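Visit to the Driltside shared workshop

Members' reports

The society was received at Driltside by Mr Gwilym Edwards and Ms Mererid Foulkes, who have charge of the robotics bench. Eleven members attended. The purpose of the visit was to examine the hand-held gripper being built there under the name Morris, and to hear how the work is to proceed.

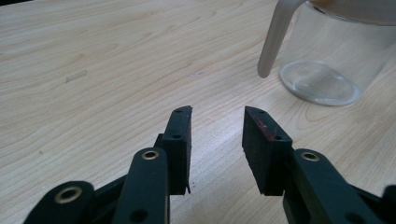

Driltside, 2019-10-13

The gripper has two fingers, each ending in a black foam-covered pad, and the pads lean in towards one another. Brass eyelets are fitted at the rounded ends of the black linkage bars. Ms Foulkes explained that the present linkage is the second to be tried, the first having bound when the fingers were nearly closed. Foam was chosen by the builders after trials with bare tips on glassware and crockery.

Mr Sombat Paisan asked about cost. Expenditure to date stands at roughly £875, the greater part of it on the Vokimus motor intended for the powered version. The motor has not been fitted, and Mr Edwards would not be drawn on its mounting.

Members were then invited to handle the tool. Mr Bleddyn Gough found the grip stiff for smaller hands and the point was noted by our hosts. Discussion of the Drurnix control board was curtailed for want of time.

A further visit is proposed for December. Members wishing to attend should give their names to Mr Caradog Pugh.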